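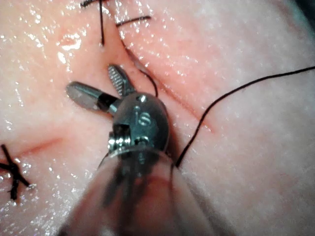
Larndale，9/24/23

**Tirkstead 健康教育基金会与 Bestis 出版社联合发布中文版《伤口护理家庭手册》，免费向居民发放**

Tirkstead 健康教育基金会今天宣布，中文版《伤口护理家庭手册》正式出版。手册由基金会的编写组和 Bestis 出版社共同完成，供手术后回家休养的病人和他们的家人使用。第一次印刷1000册，居民可以在 Larndale 公共图书馆和 Trujillo 社区诊所免费领取。电子版也同时开放下载，下载时不需要登记姓名。

手册的英文版在今年二月出版。英文版出版以后，基金会收到不少讲中文的家庭来信，希望有一本自己的父母也能看懂的书。有一位读者在信里写道，她的母亲做完腹部手术回家，出院单上的词她查了字典，仍然不敢肯定意思，所以晚上不敢给母亲换敷料。编写组把这封信放在中文版的前言里，并且得到了读者本人的同意。

“很多病人离开医院的时候，身体还很累，医生说的话只能记住一部分。”手册主编 Hiwot Tsegaye 说，“第二天早上，家人站在床边，手里拿着纱布，心里有很多问题。我们希望这本书就放在床边的桌子上，打开就能找到那一页。”

## 手册的内容

全书共50页，分为6章，按照病人回家以后的时间顺序编排。第一章讲出院以前应该向医生和护士问清楚的事情，例如伤口使用的是可以吸收的缝线，还是需要回医院拆除的缝线；敷料多久更换一次；什么时候可以洗澡；哪些药需要停，哪些药需要继续吃。每个问题的后面都留有空行，病人可以把答案直接写在书上。

第二章讲洗手和准备。编写组认为这一章最短，但是最重要。换敷料以前，先用肥皂和流动的水洗手，用干净的毛巾擦干，把需要的东西放在一块干净的台面上，然后才打开旧的敷料。书里还提醒家人，请把宠物留在房间外面，也请暂时不要接电话。

第三章说明伤口愈合的一般过程。许多病人看见伤口边上有一点发红，或者觉得发痒，就非常担心。手册用简单的话解释，哪些变化在愈合时比较常见，哪些变化需要马上联系医生。如果发红的范围越来越大，伤口流出脓液或者有难闻的气味，疼痛一天比一天严重，或者病人发烧，手册建议立刻打电话给手术医院，不要等到下一次复诊。如果伤口裂开，或者出血按压以后仍然不停，应当马上去急诊。 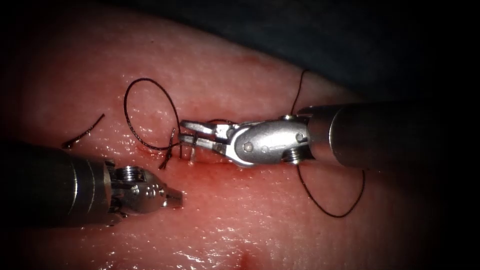

第四章讲日常生活，包括睡觉的姿势、穿什么衣服、怎样从床上坐起来，以及咳嗽的时候怎样用枕头轻轻保护腹部的伤口。这一章也谈到饮食。编写组知道，不同的家庭对于手术以后吃什么有不同的习惯，有的家庭不吃鸡蛋，有的家庭不吃海鲜，有的家庭每天炖鱼汤。手册没有批评这些习惯，只是请读者注意，身体在愈合时需要足够的蛋白质和水分，如果要长期不吃某一类食物，最好先和医生或者营养师商量。

第五章写给照顾病人的人。照顾者常常睡得少，也不好意思说自己累。这一章有一张可以剪下来的值班表，家里几个人可以轮流填写。第六章是词汇表，中文和英文对照，并且附有拼音，方便在诊室里指给医生看。

## 翻译的过程

中文版的译文先由译者完成，然后由2位护士逐页校对，再请 Trujillo 社区诊所的病人家属试读。试读的人提出了很多宝贵的意见。比如，初稿里有“换药”这个词，一些家属以为是更换口服的药。编写组讨论以后，在正文里统一写成“更换敷料”，并在词汇表里说明，医院里的人常说的“换药”就是这个意思。

另一个意见和字的大小有关。年纪大的读者说，英文版的字太小，灯光不好的时候看不清楚。Bestis 出版社为中文版重新做了排版，放大了正文的字号，并且换了不反光的纸，书脊也改成可以平放的装订方式。

“我们原来以为翻译只是把句子换成另一种语言。”Bestis 出版社的责任编辑 Zinash Ambaye 说，“后来我们和家属坐在一起读，才知道有的句子语法没有错，可是他们读完还是不知道手应该怎么做。这样的句子我们都重新写了。”

Zinash Ambaye 还表示，出版社保留了所有试读意见，再版时会继续参考。读者如果发现错误或者不清楚的地方，可以填写书后的意见卡，寄回出版社，邮费由出版社承担。

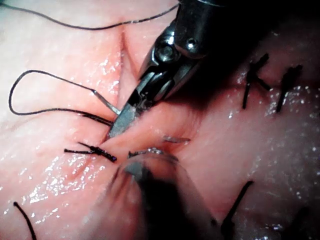

## 领取办法

居民可以在开放时间到以下地点领取手册，每个家庭一册：

- Larndale 公共图书馆一楼服务台
- Trujillo 社区诊所候诊室

不方便出门的病人，可以请家人或者邻居代领，不需要出示病历。医院、诊所和养老机构如果需要多册，请以单位的名义向基金会写信申请，并说明收件地址和用途。申请会按照收到的先后顺序处理，印刷本发完以后，各单位可以使用电子版自行打印。手册的内容允许为非商业目的复印，但请保留版权页。

## 配套讲座

为了配合手册的发行，Larndale 公共图书馆将举办中文讲座，由参加校对的护士主讲，内容包括洗手、更换敷料的步骤，以及复诊以前怎样准备问题。讲座免费，座位有限，请提前在服务台报名。听众可以带着出院单来，但是护士在讲座上不能对个人的伤口作出诊断，有疑问的病人仍然需要联系自己的医生。

## 关于 Tirkstead 健康教育基金会

Tirkstead 健康教育基金会是一家非营利机构，总部设在 Larndale，主要工作是为病人和家属编写容易读懂的健康资料。基金会不销售药品和医疗用品，手册中也没有任何广告。

## 关于 Bestis 出版社

Bestis 出版社出版健康、家庭和成人教育方面的图书，并为公共图书馆提供大字版读物。

**媒体联系：** Tirkstead 健康教育基金会新闻办公室。需要样书或者希望采访主编的媒体，请来信说明媒体名称、采访的主题和希望的语言。采访可以用中文或者英文进行。

*本手册提供一般的健康知识，不能代替医生的诊断和治疗。手册的建议如果和医生的嘱咐不同，请按照医生的嘱咐去做。*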